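Última atualização: 4 de junho

Roupa de verão: a arte de dobrar camisolas de duas cores

Todos os anos, quando chega o calor e as gavetas de inverno começam finalmente a esvaziar, recebo cartas e mensagens sobre o mesmo assunto, e confesso que já lhes sentia a falta. A troca de estação dá trabalho, mas há qualquer coisa de muito agradável em abrir as caixas guardadas desde março e reencontrar as camisolas leves (algumas um bocadinho mais curtas do que as recordávamos, é verdade!). Na recolha de roupa da Casa Figueiredo entraram este ano 1.189 peças, e quem lá passou uma tarde à mesa das dobras sabe bem que a maioria eram T-shirts. 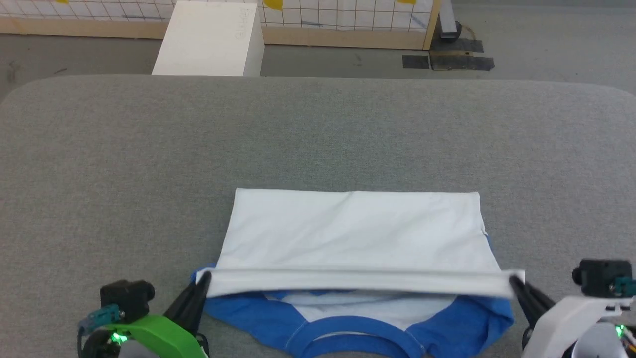
A minha mãe dobrava tudo em cima da cama, e durante muitos anos fiz o mesmo, até perceber que as costas agradecem uma superfície mais alta e que as mãos agradecem um tecido que agarre um pouco. Numa mesa lisa a malha foge, e quando damos por isso a manga já está do outro lado. Com uma cobertura de tecido cinzento como esta, a camisola branca e azul fica onde a pousamos, e convém começar por alisar o corpo com a palma da mão, do centro para fora, antes de se pensar sequer nas mangas. Pega-se depois no pano pelas duas pontas e estica-se bem a direito, sem força a mais, para que a dobra assente por igual. Eu gosto de deixar o decote virado para mim, mas o Henrik Engelhardt faz ao contrário e as pilhas dele ficam tão bonitas como as minhas, por isso não faço disto questão nenhuma.

As peças de duas cores pedem outra paciência. As mangas azuis e o corpo branco nem sempre caem da mesma maneira, e nas costuras onde as cores se encontram formam-se uns refegos teimosos que, se forem para a gaveta assim, de lá saem vincados. Passo o polegar ao longo da costura, devagarinho, e só depois recolho a manga para dentro. Na lavagem, a primeira vez vai sempre à parte e em água fria, que o azul vivo pode largar tinta e o branco não perdoa! E tudo o que tenha bonecos ou aplicações vai do avesso, tanto para a máquina como para o estendal. 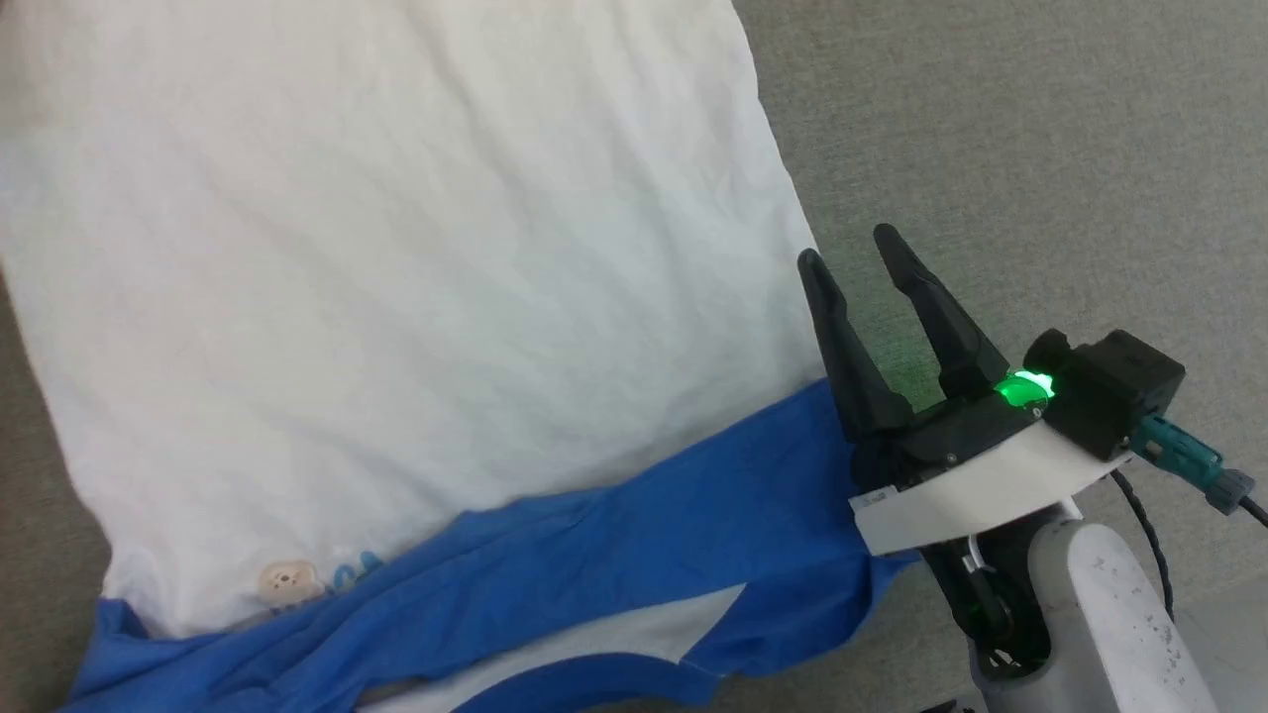
Patricio Calvo escreveu-nos a discordar da ordem dos trabalhos: na opinião dele, dobrar logo que a roupa sai do estendal é um erro, e o melhor é deixá-la repousar uma noite, bem estendida, para a malha voltar ao sítio. Acrescenta que enrola as camisolas dos netos em vez de as dobrar, e que assim lhe cabem 11 numa gaveta onde antes mal entravam oito. Já experimentei com as minhas e ganhei de facto espaço, embora continue a preferir a pilha direitinha, que me deixa tirar a de baixo sem desmanchar o resto (quase sempre).

A Casa Figueiredo continua a receber roupa de criança e de adulto, lavada e dobrada como cada um souber. Sacos fechados, por favor, e com o tamanho escrito por fora.

468 partilhas · 11 comentários

Contacto: Boletim Figueiredo · © Boletim Figueiredo, todos os direitos reservados · Voltar ao topo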